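HOW DOES A COMPASS KNOW WHERE NORTH IS?
Kids' Corner, Enach Outdoor Club
by Covadonga Villalobos
2023-06-20

Quick one this week. Lots of you asked after the orienteering day, so here goes.

Orienteering first. It's a sport. You get a map, you get a compass, you find the flags in order. Fastest one back wins. Some people run the whole way. You don't have to! Walking is fine.

What's inside a compass?

A needle. That's the big part. It's a tiny magnet, long and thin, and it sits on a point so it can spin. Usually there's liquid in there too. The liquid slows the needle down so it doesn't wobble forever.

One end is red. Red end points north. Not to your house, not to the finish. North, every time.
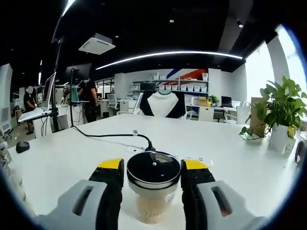 So why north?

Because the Earth acts like a giant magnet. Really! Deep down, way under the rocks, there is hot melted metal moving around. Moving metal makes a magnetic field. You can't see it or feel it. The needle can, sort of. It lines itself up with the field.

Small catch. The magnetic north pole and the North Pole at the top of the globe are in diffrent places. And the magnetic one moves a bit every year. Good maps tell you how much to fix it by. For a short kids' course you mostly don't need to worry, the map is already drawn to match.

Leszek Duda asked me if a compass works in the dark. Yes. Works in fog, works in rain. You just need enough light to read it. 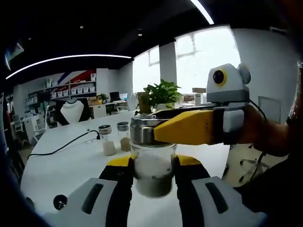 Jar with a steel lid.

How to hold it

Flat on your hand. Flat! If you tip it the needle gets stuck.
Hold it in front of your belly button.
Keep it away from phones, keys, magnets and metal fences. They pull on the needle.

Now put the map on top of your other hand and turn the map. Not the compass. Keep turning until the north lines on the map go the same way as the red needle. Done. That's called setting the map, and now everything on the paper matches everything around you. Path on the left of the map? Path on your left.

Every time you change direction, set the map again. Yaroslav Tkachuk forgot on the Barrios loop and ran to flag 5 before flag 2. Had to go all the way back.
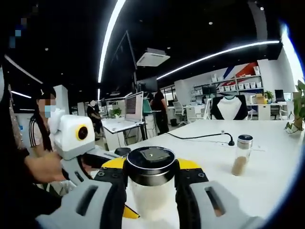

Thumb trick. Fold the map small and put your thumb right where you are. When you move, slide your thumb along. Then you look down and there you are, no hunting all over the page.

Words to know

Control: a flag you have to find.
Bearing: the direction you are heading, as a number.
Handrail: something long you can follow, like a stream or a wall.
Legend: the box on the map that says what the little pictures mean.

What if I get lost?

Stop. Don't run. Set the map. Look for something big, a hill or a road. Still stuck? Go back to the last place you were sure of. Still stuck after that, stay put and blow your whistle. Somone will come.

Next kids' course is in September. It's 1000 meters, all on paths. Ask Letay Weldu for a map, and bring shoes that can get muddy.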